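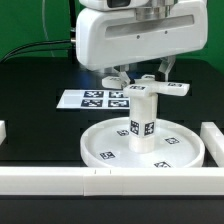 Base, post and dish on the black tabletop.

Assembly task notes, September

The Ilau part set now includes the cross base as a standard piece. It has four thick arms with blunt ends, and the markers sit on the arms so that its angle on the table can be read directly. Parts are white throughout. Lighting should be kept diffuse – glare on a marker costs more readings than low light does.

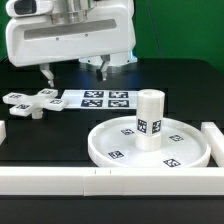
Start positions for the cross are drawn from a list of 80, and the marker board is laid flat before each series. Groups still using the Danzer layout should switch before submitting results.

The dish carries numbered markers on its flat inner face, 31 and 32 among them. Print size is unchanged from the last set.

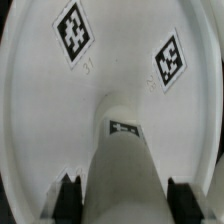
Hermenegildo Ledesma writes that tags on a curved surface should be measured after gluing, as his own came out 13 percent narrow along the bend. Corrected values go in the Revgate sheet by Sunday.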